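July 27, 2025

Ran the long loop out past Davholm this morning, 6 miles, and my knee held up until the last hill. I left early to beat the heat and still came home soaked. The gravel stretch by the pump house has been graded again, so it's all soft on the left side. I walked that part.

I signed up for the Galtberg half back in February and I'm behind on the plan. It called for 80 miles this month. I have 49. I could make up a few before the end of the month, but I don't want to cram them in and pay for it later.

Cereal at noon, then stretching on the floor with the radio on.

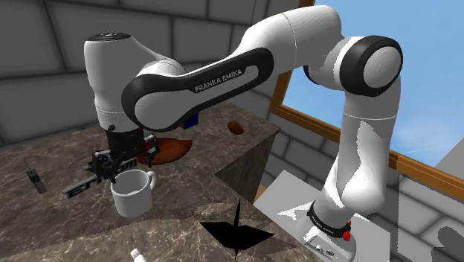 *Marble counter, window behind.*

New shoes came. They're the same model as the old pair, half a size up, and the heel feels stiff. I wore them up and down the stairs and then out to the mailbox. I'll give them two short runs before I trust them with anything longer. The old ones have almost 40 weeks on them and the tread is gone under the big toe.

Wrote out next week on the back of an envelope: three easy runs, one with hills, rest after the hills. Sent it to Iara to look over. 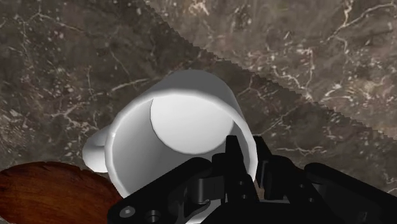
Iara Zapata wrote back that the hills should wait until the knee goes a full week without complaining, and that a slow half is still a half. She also thinks I start too fast every time. I moved the hill run to the week after and put in a swim. Need to find my goggles.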